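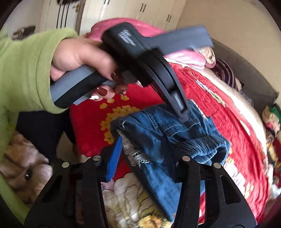
**Washing jeans: how long do you lot leave it?**

**lultby_lass** · 46 posts

Need a ruling. My brother-in-law Rhys informed us over Sunday-style roast that he hasn't washed his jeans since March. He airs them on the back of a chair, like a cheese. According to him washing "kills the denim", and he got this from a man in a shop who sold him a pair for more than I paid for my fridge.

I do mine every third wear or so, inside out at 30, and they've never been killed. So who's the odd one?

---

**kamwah_k** · 972 posts

Rhys is half right, annoyingly. If they're raw denim (stiff, dark, never rinsed before you bought them) people do leave them for months so the fading follows their own creases. If they're ordinary jeans with a bit of stretch in, he's just a man in dirty trousers.

Ask him whether they could stand up on their own when new.

---

**lultby_lass**

They can stand up on their own now.

---

**Youssra G** · 400 posts

Every third wear?? I thought I was bad at every fifth. I go by knees. When the knees have gone baggy enough to keep a spare pair of knees in, they go in the wash. Dirt doesn't come into it, I work in an office, the worst thing that happens to my jeans is soup.

Cold wash, no softener, hang from the waistband. Softener ruins anything with elastane in it, they come out feeling lovely and then fall down at the bus stop. 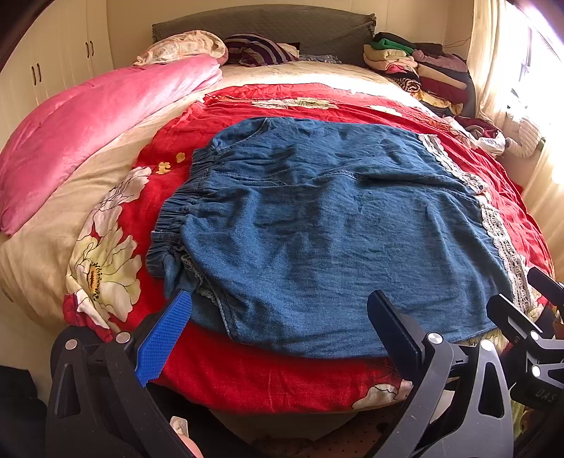
And anything that isn't plain jeans I treat as a separate country. Elasticated waists, lace trim, embroidery, that sort of thing goes in a net bag or gets done in the sink. I had a denim skirt with a crochet edge from the market in Lamrani Street and put it in with the towels once. Came out with a fringe.

---

**wtazi** · 5 posts

Freezer. Fold them, put them in a bag, leave overnight. Kills the bacteria, no fading, no shrinking. Been doing it for years.

---

**kamwah_k**

It doesn't, though. A home freezer mostly puts bacteria to sleep, and they wake up when you put your warm legs in. The smell comes back by lunchtime.

---

**wtazi**

Mine don't smell.

---

**Youssra G**

With respect Wael, you'd be the last to know.

---

**wtazi**

My wife would have said.

---

**ilham_b** · 46 posts

Would she? I was married eleven years and said nothing about a coat.

On the actual question, I used to do alterations at Lakberg's and we saw a lot of jeans, from both camps. The ones that came in with holes at the inner thigh were very often the unwashed ones. Grit and sweat sit in the weave and rub away at it every time you walk. The ones washed too hot went at the hems and pockets, and the zip started to ripple. Neither lot looked better than the other by the time I got them.

What I do:

- zip and button done up, inside out
- 30 or less, half a load, with other dark things
- small dose of liquid, powder leaves pale streaks on black
- pull the legs and seams straight while damp
- never the tumble dryer

Jeans about once a fortnight if worn most days. Skirts with lace by hand and dried flat on a towel, or the lace dries a different length from the denim and you get a wavy edge that no iron will fix.

---

**kamwah_k**

Disagree on the fortnight for raw, agree on everything else. I'd give a first wash at six months and then when needed. I also do mine in the bath, wearing them, and I'm not taking questions on that.

---

**lultby_lass**

I have several questions on that.

---

**Youssra G**

How do you get OUT of them

---

**kamwah_k**

Slowly.

---

**wtazi**

And I'm the strange one for owning a freezer.

---

**lultby_lass**

Update for those following. Showed Rhys the bit about the inner thigh. He went upstairs, came back and said there is "some thinning". Turned the label out too: 2% elastane, pre-washed. So not raw at all. The man in the shop saw him coming.

They're in the machine now with half a cap of Usulia. The water in the door has gone the colour of a canal. He's sat on the kitchen floor watching it go round.

---

**ilham_b**

Tell him to patch the thigh from the inside before it goes through. Cotton twill, small stitches, well past the thin part. Iron-on will peel off and take the weave with it.

---

**lultby_lass**

He's asking if he can dry them on the radiator

---

**ilham_b**

No.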